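Dobrar t-shirts sem ferro: o método que uso cá em casa

Adoro dobrar roupa, confesso! E as t-shirts são a parte melhor, porque com um bocadinho de treino cada uma demora 20 segundos e a gaveta fica uma maravilha.

Primeiro, a superfície. Uma mesa grande com um pano por cima é o ideal - o tecido não escorrega e as costas agradecem.
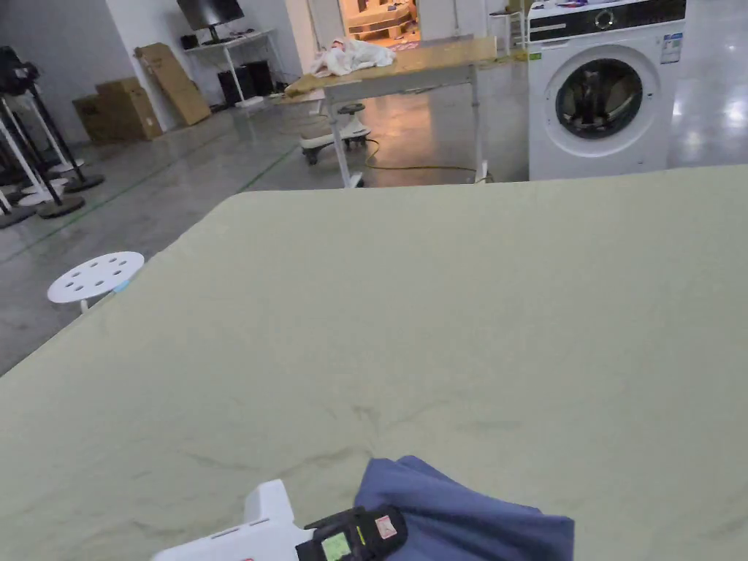

Depois escolham uma peça do monte e sacudam-na bem, duas vezes, com força. Se ainda estiver húmida nas costuras, volta para o estendal.

Estendam a t-shirt e alisem do centro para fora, com a palma da mão aberta. A bainha é a parte teimosa: puxem-na devagar até ficar direita. Nas que têm bolso, passem os dedos por cima para ele assentar.
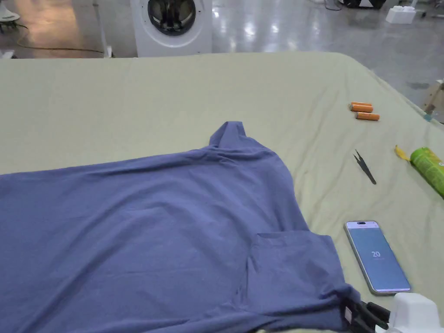 T-shirt azul com bolso no peito, ainda por alisar.

Agora os lados: dobrem cada um até ao meio, com a manga para trás, e depois a peça em três, de baixo para cima. Se sair torta, peguem-lhe pelos cantos, estiquem bem no ar e recomecem (eu ainda faço isto imensas vezes com as de algodão fino!).
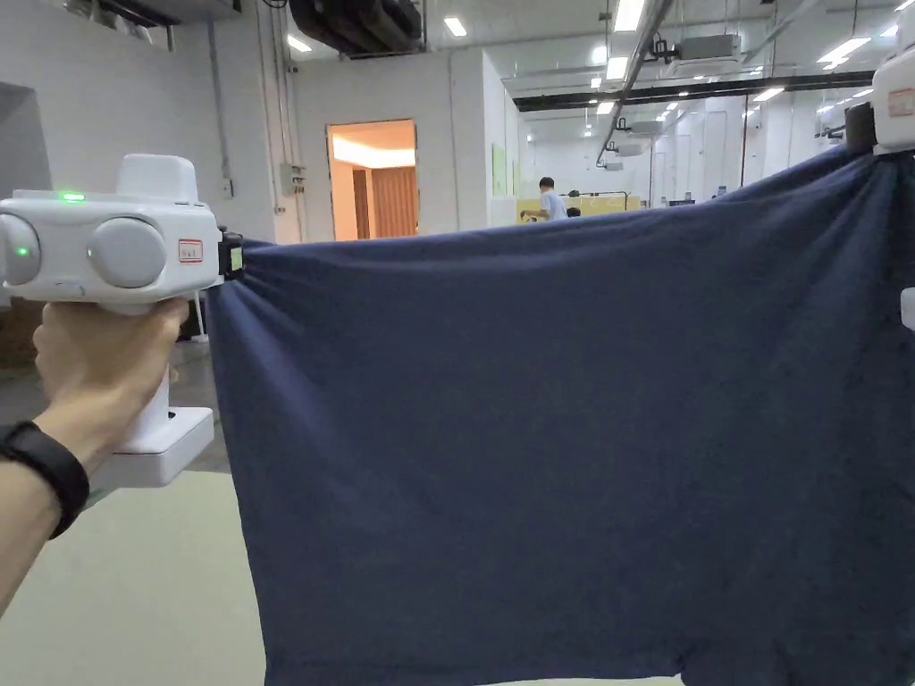
Flira comentou: Experimentei ontem e resultou lindamente, mas nas de manga comprida fico sempre com um chumaço no meio. Dobra-se a manga para baixo ou para o lado?

Para baixo, Flira, ao longo do corpo da peça! Só depois é que se dobra em três.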